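Projet Plisteo : rapport d'avancement au fonds Espiritu
Deuxième période, de janvier à mars
Rédigé pour l'équipe de Sonham

Où nous en sommes

La phase de simulation tient ses promesses, et nous abordons la décision d'achat avec beaucoup plus d'éléments que nous n'osions en espérer au dépôt du dossier. Rappelons que la subvention prévoit l'équipement complet d'un poste de préparation de baguettes et de tasseaux pour l'atelier d'Isimstead : un bras, une pince, une table et la formation qui va avec. Nous avions demandé à passer d'abord par un trimestre de travail virtuel, sans rien commander. Le budget matériel est donc intact à ce jour, et les dépenses de la période se limitent au temps de calcul et à une petite partie des heures d'ingénierie.

Ce que nous étudions en ce moment

Tout tourne autour de la prise des pièces longues. Une baguette fine saisie par son extrémité se comporte très différemment d'un cube : le porte-à-faux travaille, l'angle d'approche compte énormément, et la pièce réclame bien plus de place sur le plateau qu'on ne l'imagine en regardant un catalogue. Nous avons monté une tâche volontairement dépouillée — un bras, une baguette, une cible à plat sur la table — pour isoler ces questions avant d'ajouter quoi que ce soit.

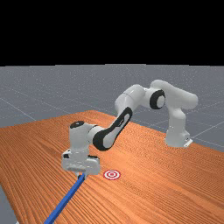
Le poste simulé : le bras blanc, la baguette bleue au niveau des doigts de la pince et la cible rouge et blanche sur le plateau.

À ce stade, 1 279 essais ont été enregistrés avec cette tâche, sur les 3 000 que nous nous étions fixés. Le rythme s'accélère nettement depuis que les reprises se lancent la nuit, et c'est un vrai plaisir de trouver le matin une série complète à dépouiller !

Conséquences pour les achats

Trois lignes du budget prévisionnel sont concernées.

Table. Le plateau inscrit au dossier est trop court. Avec la base du bras fixée près d'un bord, il faut pouvoir dégager toute la longueur d'une baguette du côté opposé. Nous proposons le modèle supérieur, dans la même gamme.

Pince. Nous gardons une pince parallèle à deux doigts. La version à course large, plus chère, n'apporte rien sur des sections aussi minces. L'économie couvre à peu près la différence sur la table. Nous aimerions en revanche ajouter un second jeu de doigts, avec un revêtement plus adhérent.

Bras. Aucun changement de catégorie. Le délai annoncé par le fournisseur est d'environ 32 semaines, ce qui nous pousse à réserver tôt. C'est le point le plus urgent de ce rapport.

Le capteur d'effort au poignet reste en suspens. La simulation seule ne permet pas de trancher, les frottements y étant trop idéalisés, et nous préférons garder la somme en réserve jusqu'aux premiers essais physiques.

Nous travaillons aussi le point de vue de face, qui aide à juger l'orientation de la pince par rapport à l'axe de la pièce et à décider de l'emplacement du support de caméra.

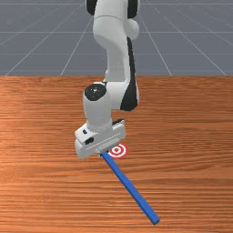
Emiko Ueda nous a écrit, après lecture d'une première version, qu'elle validerait volontiers l'échange entre la pince et la table, mais qu'elle souhaitait voir le coût d'installation sur une ligne à part : « Les bras arrivent, et puis on découvre qu'il faut refaire l'arrivée électrique. Chiffrez-le maintenant, même grossièrement. » La remarque est juste, et un devis est demandé pour l'atelier d'Isimstead. Il sera joint au tableau révisé.

Prochaine période

Terminer la série d'essais, puis faire varier la longueur et la section des baguettes. Obtenir deux offres fermes pour le bras, maintenance comprise. Arrêter les dimensions de la table avec l'atelier, plan au sol à l'appui.

Nous sollicitons par ailleurs l'accord du fonds pour verser l'acompte de réservation du bras dès avril, avant la clôture de la phase de simulation. Le tableau budgétaire révisé suivra par courrier séparé dès réception du devis électrique.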